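Print this page | E-mail this page

Bagging up fruit without bruising it

I get through a silly amount of fruit (four of us at home, plus a neighbour who swaps me plums for rhubarb) and a good deal of it leaves the house in a bag. Packed lunches, a trip to my mother's, the spare pears for next door. For years I just tipped the bowl in and hoped. Then I spent a summer helping in the packing shed at Flindalwood, where we sent out 1,352 bags between the first cherries and the last apples, and I came home full of new habits. I love this stuff, so bear with me!

Start with the plate, not the bag

Turn everything out on to a big flat plate or tray first. A deep bowl hides things. On a plate you can see what's soft, what's leaking and what wants eating tonight, and you can work out your order before you pick anything up. If the plate has a bit of a rim, so much the better — lemons roll, and so do limes, and they always roll towards the floor.

Give each piece a quarter turn as you look. The bad spot is nearly always underneath.

Get the bag ready

Thin plastic bags are a nuisance because they cling to themselves. Rub the top edge between your fingers until it opens, put your fist inside and push the bottom corners out, then fold the top down a couple of inches like a sock. The cuff holds the mouth open and leaves both hands free. If the bag still flops, stand it in a saucepan or a small bucket. I use an old Dutora saucepan with no handle, and it's perfect for this.

Crumpled bags from the drawer are fine to use again. Smooth them flat, hold them up to the window and look for pinholes along the seams.

What goes in first

Hard and heavy at the bottom: lemons, oranges, firm apples, unripe mangoes. Lay long things such as papaya on their sides along the bottom, and don't stand them on end or they'll tip and squash whatever is next to them. Knobbly fruit goes against the side of the bag with a bit of kitchen paper round it, as the bumps will mark a soft skin in no time.

Ripe mangoes and peaches go in the middle layer, stalk end down.

Grapes go on top, always, and they go in last. Pick the bunch up by the main stem and lower it in. Don't scoop from below! You'll split the ones at the bottom and the juice gets into everything. If the bunch is a big straggly one, snip it into two or three smaller ones with scissors.

Bananas travel separately. They bruise if you look at them and they hurry everything else along.

How full is full?

Two thirds. I used to weigh mine on the kitchen scales, and the thin bags I buy are happy up to 2,000 grams or so, but I had one go at the handle on the front step with only 827 grams in it, all lemons. So now I go by feel. Lift it an inch off the table and listen. If the handles creak, take something out or put a second bag round it.

Tie it or leave it?

Leave it open if you're eating the fruit the same day. Fruit sweats in a closed bag, and grapes go slimy faster than you'd think. For a longer journey, twist the neck loosely and poke a few holes with a skewer. Once you're there, get everything out and back on to a plate as soon as you can.

Washing

Wash when you're going to eat it. I know it's tempting to do the lot in one go, but water sits in the dimple at the stalk and that's where the mould starts. Lemons can be wiped with a damp cloth if they're dusty.

Practising with children

Play fruit is brilliant for this. Set out a plate and a bag and let them work out what should go where. My two did it over and over one wet March afternoon, and they now pack their own lunch bags better than I do (the grapes are still on top when they get to school, which is more than I ever managed). 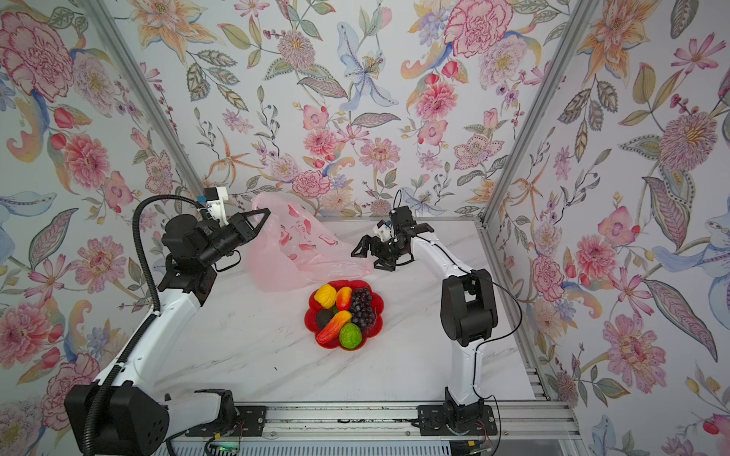
Takumi Okabe wrote in to say that he puts a folded tea towel in the bottom of the bag before the apples go in, and that his pears have arrived without a mark ever since. He also keeps his grapes in a lidded tub, and thinks two thirds is still too full for peaches.

Page last updated: March
Contact us | Copyright Tellier Household Pages | Back to top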